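Learning to take things out of a crowd

Tarık Kocabaş has spent most of the past year on a question he says sounds dull when he describes it to his family. How should a robot take one item out of a tight group without knocking over the rest?

He works at Gestent with Selim Kırmızıgül, and their method, which they call Kerkavley, was written up in November. I spoke to them both over a long lunch and then again by phone.

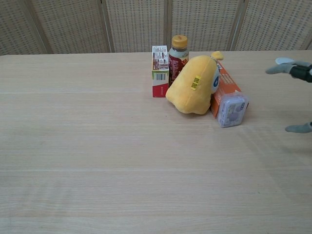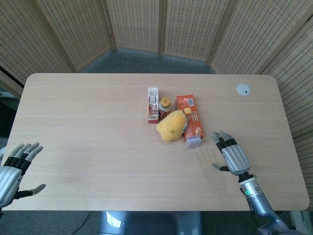 The work at hand: a carton, a bottle, a plush toy, an orange box and a small plastic container, grouped on the table.

"Most grasping work begins with objects that have some space round them," Kocabaş says. "You find the thing, you find a good place to put the fingers, you close. When things are leaning on each other, the good place is often the one you can't get to."

Kerkavley deals with this by guessing at support before it plans a grasp. For each object the system makes an estimate of what it is resting against and what might be resting against it. Only then does it pick an order. An item with a poor grasp but no neighbours depending on it may be taken first, ahead of one that is easy to hold.

Kırmızıgül wrote most of the support part. He came to it after the first version failed on soft objects.

"A box is honest about its shape," he says. "A soft toy isn't. You press it and the shape you planned for has gone. We had a model that did well on cartons and tins, and then we put one plush thing in the group and the numbers fell apart."

The answer they settled on was to stop asking for an exact shape. The current version keeps 3 possible outlines for anything it takes to be soft, and a grasp has to be acceptable for all of them before the arm will try it. This makes the robot slower. Kocabaş does not mind much.

"People ask about speed because speed is easy to ask about. I would like it to be quicker too. But if you knock a bottle off a table you have lost more time than you saved."

The tests ran to 1,561 attempts on groups of mixed household things. Of these, 762 were done with the support estimate switched off, so that the two could be compared. With it switched on, the neighbouring objects were left standing more often, and the gap was widest where a soft item lay against something rigid. On groups made up only of boxes there was hardly any difference, a result they put in the paper as well.

"That was a bit of a let-down," Kırmızıgül says. "I had hoped it would help everywhere. It helps where things lean."

Clear plastic is still a problem. The depth readings come back patchy, and the system sometimes decides that a container is smaller than it is. Kocabaş has tried filling in the gaps from the colour picture, using a tool called Atero that the group already had - it works on lids and less well on sides.

They have also been asked whether the method depends on the kind of hand. Kırmızıgül thinks the support part does not, as it is finished before any fingers are considered. The grasp part has to be fitted again for each hand, a job that took him 7 weeks the last time.

Next they want to let the robot push an object gently to find out what moves with it. Kocabaş is keen. Kırmızıgül would sooner fix the plastic first, and they had not agreed on it when we last spoke.

Published 2018-01-15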